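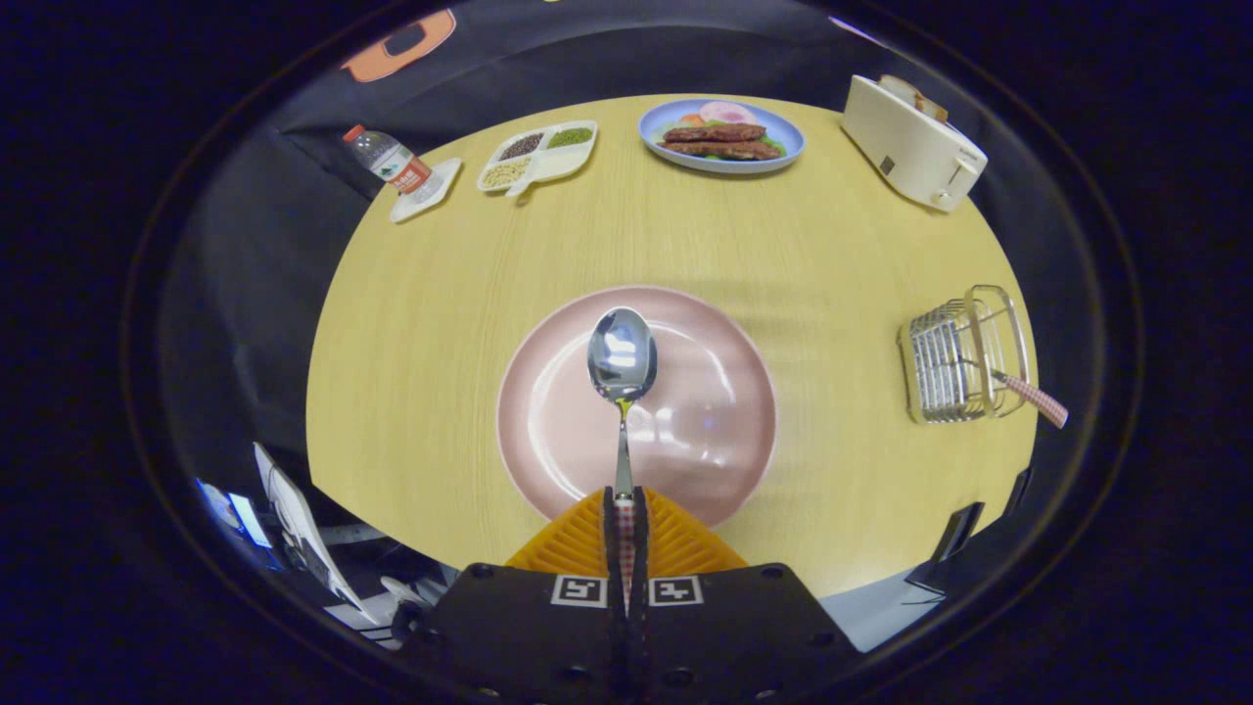
A spoon held in the hand-held gripper over a pink plate, with the breakfast things along the far side of the table.

The price of a spoon
By Kristýna Rusnák

Since January I have used the Latgate hand-held gripper almost every working day, and colleagues in other labs have started to write to me with the same question: should we buy the kit or build one ourselves? My answer is long, and it begins with the spoon.

A spoon is a difficult object. The handle is slim and the bowl wants to turn downward, and if the fingers do not hold it well, the person who makes the demonstration begins to correct with the wrist. The robot that later learns from these recordings will learn the correction too. When I judge a gripper, I therefore do not look first at the camera or at the software. I take a spoon and set a table.

With the Latgate kit, the spoon stays where I put it. The two fingers are narrow, and this lets me take a handle from a rack without pushing the neighbor out of its place. I was surprised how much this matters. Our old gripper, which Wakana Minami printed for us two years ago, had wide fingers and was very strong, but every third attempt at the toast rack ended with cutlery on the table. We threw away 631 recordings from that period. I do not blame Wakana, who warned us about the width before we started.

The markers on the mounting plate are the second thing I have learned to value. They are simple printed squares, and anyone can print such squares. But in the kit they come already fixed in their position, and the calibration file agrees with them. On a homemade tool, someone glues the markers by hand, and after some weeks a corner begins to lift, and the measured opening of the fingers becomes wrong by a little. It is the kind of error which is found very late.

Now I must speak about what I do not like. The seller, Condatden, asks 700 euros for the gripper and 400 more each year for the support plan. The first price I can defend. The second I cannot. In six months I wrote to support four times, and two of the answers were copied from the manual. Natália Šindelář, who manages our purchases, asked them if the plan could be paid only for the first year. They said it was not possible, and I find this a poor way to treat small laboratories.

The weight is also a problem. After one hour my hand is tired, and after two hours my movements become slow and a little lazy, and I can see it in the data. The brochure speaks of 500 demonstrations in one day. Perhaps a young person with strong arms can do it. I stop much earlier, and I think that the recordings I do not make in the late afternoon are no loss.

Some people tell me that the homemade way is more honest, that a laboratory should understand its own tools. Oana Oprea defended this opinion very well at our meeting in Gullow, and I agreed with half of it. Students should build one gripper, and break it, and repair it. But they should not have to do this in the same month when they need clean data for a thesis.

So I would buy the gripper again and I would refuse the plan, if Condatden allowed it. For a group that records only a few days in the year, I would say borrow one. Ours is free on Monday mornings.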